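Stream audio drops out on the second hour of every show - my running log

Last updated: 29 May 2022

OK so this is the ticket I should have started back in March, when the commentary first went missing on us. I run the video stream for Grodholm Wrestling (monthly shows, one hard camera, one roaming camera, two guys on headsets at ringside) and I'm pasting my notes in as I go so whoever looks at this next doesn't have to ask me everything twice.

The problem: picture is fine all night. Crowd noise is fine all night. Then somewhere after intermission the commentary just vanishes. No crackle, no warning, gone. Bell rings, crowd pops, and no voices over it. If I restart the encoder it comes back, but that kicks everybody off the stream, and you can imagine how that goes over in the middle of a title match.

First thing I tried was the headsets. Swapped both for the spare pair, new batteries, new cables to the little mixer. Commentary died during the tag match anyway. Erdal Kırmızıgül was on the call that night and kept going for the whole match with no idea that he was talking to himself. He was great, too, what I could hear of him from across the ring.

Second thing was the mixer. Borrowed one from the Morkness promotion, same inputs, same levels. Same result. So it isn't the mixer, and I owe them a thank-you and a power supply (mine was on the wrong shelf, long story).

Third was the encoder settings. I had the audio at 44.1 on the encoder and 48 on the mixer, which everybody says will drift on you over a long show. Set both to 48. I really thought that was it! We ran a dark test with music playing through the commentary channel and it went for 144 minutes without a hiccup. Then the real show came along and it dropped in the main event. I nearly threw my hat in the ring.

What finally got me looking in the right place was the log file. I'd never opened it. On line 609 there's a message saying the USB audio device was disconnected and then found again under a different name, right at the time we lost commentary. The encoder was still listening for the old name. It didn't show up in the dark test because the roaming camera wasn't plugged in for that one. On show nights it charges off the same USB hub as the audio, and we only plug it in at intermission.

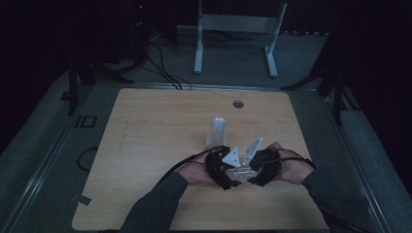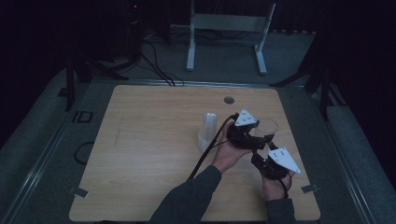 So the current setup is this. Audio interface goes straight into the laptop, left side, nothing between them. The hub is for charging only. I turned off the power saving setting for USB in the laptop's power options, and I taped over the second port so I won't get clever at intermission. Encoder settings stay at 48 all the way through.

Tried it at the Sornorport card. Full show, both cameras, battle royal and all, and the commentary made it to the end. I'm leaving the ticket open until it survives one more, the long one with the tournament, before I believe it. If you have the same trouble, open the log and search for "disconnected" before you spend a dime on headsets.

Still not solved: the replay came out with the commentary a hair ahead of the picture, so you hear the pin called before you see it. Could be the camera delay. I'll add to this when I've had a look.

Comments

Ibsa Lemma: Same thing happened to us at Woldemariam, except it was the ring mic. Powered hub fixed it for us, but going direct is probably safer.

ropebreak_ray: For the replay, try adding a delay on the audio only and check it against the bell. The bell is way easier to line up than somebody talking.

Erdal Kırmızıgül: I called the best match of my life and it's on no recording anywhere. Thanks for fixing it though.

suplexmom: Is the Sornorport show up yet? I can't find it on the page.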